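Wood Movement and the Summer Humidity Swing

Solid tabletops are at their widest in July. A plank takes up moisture from the air and swells across the grain; its length hardly changes. A top glued up in a dry winter shop and screwed tight to its base has no room for this, and the usual results are cupping or a split near the end.

Theda Harms of the Lindenham shop measured one flat-sawn top, 30 inches wide, through last year. It gained just under a quarter inch between the heating season and midsummer. Her advice is to fasten with slotted brackets and leave the slots clear at both ends of travel.

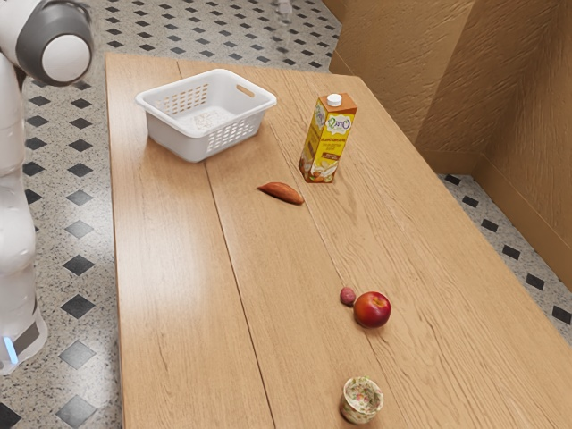 Long planks, visible grain lines.

Finish slows the exchange of moisture — it does not stop it. Coat the underside as well as the top, with the same number of coats. Sand with 200 grit between them and wipe off the dust before the next one goes on.

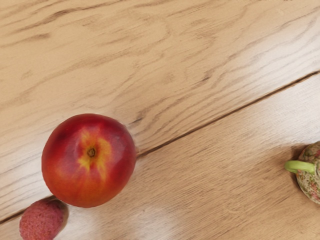
Two wide planks and the seam between them.

Seams deserve a check twice a year. Run a fingernail across the joint at each end and in the middle. A slight ridge in summer that drops by winter is normal. An open joint should be reglued before wax gets into it.

The Trostness branch has moisture meters for loan, mornings only.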